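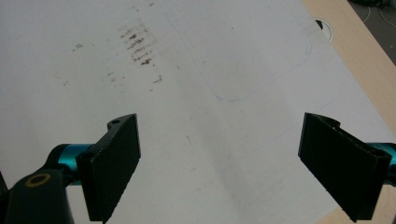
Two Nights in Greradari: travel club talk, October 17, 2025

(Say hi. Thank them for coming out in the rain. Check the back row can hear me before I get going, I always forget and then I have to start over.)

So, the short version is that my partner and I went to Greradari for two nights last December, for an anniversary, and we came home so pleased with ourselves that I've been boring people with it ever since. The club asked if I'd bore you as well. Lovely!

I'll go in the order it happened: getting there, what we packed, where we stayed, what we ate, and the bit where we got on the wrong bus. Jump in any time, I don't mind being interrupted.

Getting there

We took the overnight bus from home to the coast and then the morning ferry. Door to door it was 17 hours. I know. My sister-in-law thought we'd lost our minds. But you sleep for a good chunk of it (bring a neck pillow, and a toque to pull down over your eyes) and then you wake up and there's the water, all grey and flat, and somebody's already lined up at the galley for coffee.

Sit on the left side of the ferry going over. You get the lighthouse and then the whole harbour opening up as you come round the point. Coming back, same side of the boat, you get a nice long look at open ocean and a fuel dock, so switch.

(Pause. Ask who's done the overnight bus. Let the bus people complain for a minute, they'll want to.)

Packing for it

One bag each, and it had to fit on our knees, that was the rule. Boots on your feet, good sweater on your body, everything else rolled. I was very smug about my rolling and then I got to the bathroom stuff and it all fell apart.
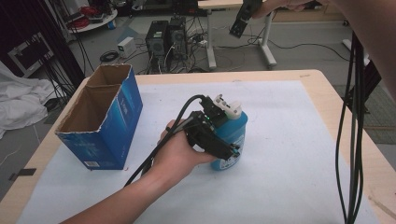
Toiletries are where a weekend bag gets heavy, and I say that as someone who took full-sized shampoo to Greradari and carried it up a hill. Most of us just grab whatever's beside the tub. Look at the blue bottle up there next to the open blue box, with the rounded shoulder and that raised white cap. A shape like that is great on a shelf and a nuisance in a knapsack, the cap hooks on every strap and zipper you own. Decant into something flat. Put it in a freezer bag, squeeze the air out, and stick it down the side by your socks. I've done it this way on every trip since and I've got room for a second book.

(Pass around my little flat bottles. Get them back this time.)

Where we stayed

The Gruvell. It's an old boarding house up above the harbour, narrow as anything, with a staircase that turns twice before you reach a landing you can stand on. Our room looked over the rooftops to the ferry slip. The radiator clanked all night and I loved it, my partner less so. Breakfast is in the front parlour and they do a porridge with brown sugar and a proper amount of cream.

We got in hours before check-in and they let us leave our bags under the desk, so we went straight back down the hill with nothing to carry. Ask when you book. The woman on the phone was very kind about it and told us which street had been salted.
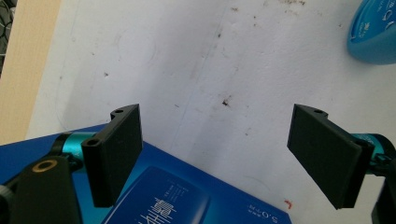

Do you need a car in Greradari?

The town is small enough to do on foot, and the local bus goes out to Dumimley if you want the beach. We never missed having a car, and the parking by the harbour looked like a misery.

What we ate

Okay, Kadrić. This is the bakery at the bottom of the hill, and if you remember one thing from me tonight make it the walnut rolls. They come out mid-morning and they're gone by lunch. We had them on the bench outside with our mitts on, getting syrup all over the mitts, and a gull the size of a terrier stood right in front of us the entire time. I went back the next morning and bought a box to take home. They didn't make it to the ferry.

For supper we had the anniversary dinner booked somewhere with tablecloths, and it was fine, it was nice. The better meal was the night before, chowder and bread at the pub on the wharf, $24 for the pair of us, and there was a fiddle player who took requests as long as you requested something he knew.

(If time's short, skip the tablecloth place completely.)

The wrong bus

We meant to go to Dumimley for the sunset. There's a boardwalk through the dunes and everybody in the parlour at breakfast had told us to go. What we did was get on the bus going the other way, and we were so busy chatting that we'd gone right out past the quarry before my partner said, shouldn't there be a beach by now?

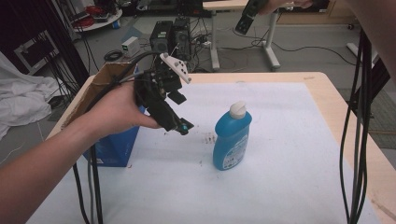 The driver was terrific about it. He said to stay put, he'd be turning around at the end of the line anyway, and he took us all the way back through town and out the other side on the same fare. We missed the sunset by a mile, of course. But it was that deep blue after, and the tide was way out, and we walked the boardwalk nearly in the dark with our phones for flashlights and met one very cheerful man with a very wet dog.

So check the sign on the front of the bus. Both directions leave from the same stop, and the shelter only has the timetable for one of them. The last one back from Dumimley is earlier in winter, so take a photo of the times before you leave town.

What I'd change

I'd stay longer. I'd go midweek, when the pub's quieter. I'd bring the ice grips for my boots, which were sitting in the hall closet at home the whole time I was inching down that hill hanging on to people's fences.

(Questions. If anyone asks about the summer, say I haven't been, and point them to the ferry schedule on the side table. Coffee's at the back, and whoever's closest please flip the urn on.)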